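Can the Caruso tidy up yet? My take after 113 tries

I wanted to love the Caruso, I really did! Two arms, grippers with ribbed pads, and a setup app from Arkis that my friend Davoud had running before I'd finished my coffee. I kept the chore easy: bottles, one basket, white table.

Picking up is the good part. Upright bottles it mostly gets (slowly, but fine). Dropping things in a basket is fussier, and it still hates anything lying on its side. I'd also skip the Mikell stand, it wobbles. For $1320 I can't call it a helper yet, more of a very patient hobby. Three stars, and I'll try again in November when the update lands.

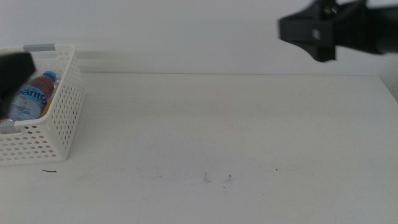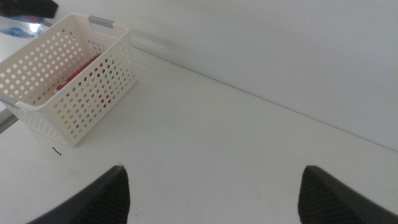
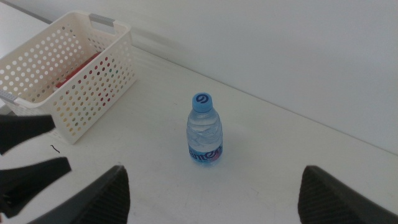
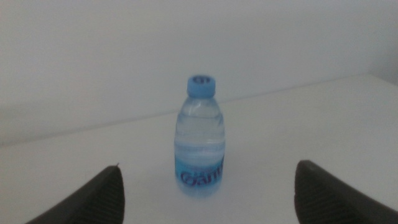 Bottle and basket chore, white table. The basket is in the first three.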